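## Section 4: Building the memorial page in Flitent

Welcome to the best part of the guide! By now the family account is open and you can start putting a life on the page. Take your time with it, everything saves as you type.

1. Open **New Notice** and enter the full name, with any maiden name or nickname in the second box.
2. Fill in the birthplace and hometown. If the town has changed its name, type the one the family uses.
3. Add relatives under **Survived By**. Drag the names to reorder them (this works beautifully on a phone, too).
4. Write the life story. The newspaper version holds 252 words, and the online one can run as long as you like!
5. Press **Preview** and read the whole thing out loud.

> **Note:** Service times show in the time zone of the chapel, so a 2:30 p.m. service in Dilley reads 2:30 p.m. for everyone.

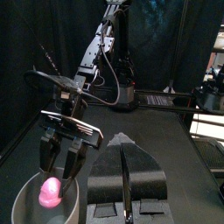
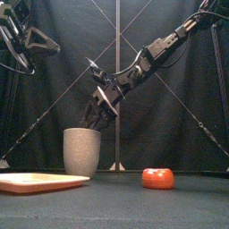
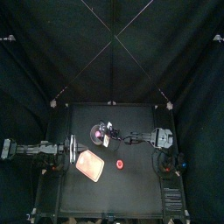
Nadine Jaber wrote to us that she filled in **Survived By** before the life story and was glad of it, as the list reminded her of two cousins and a whole summer at the lake she would have left out. What a lovely way to work! You can do steps 3 and 4 in either order.

6. Invite up to 77 people to the guest book with **Share**.
7. Choose **Publish**, then pick *Online*, *Newspaper* or both.

> **Caution:** Once a notice goes to the newspaper, spelling can't be changed from your account. Check every name with a second relative first.

To fix the online page later, open **My Notices** and press **Edit**.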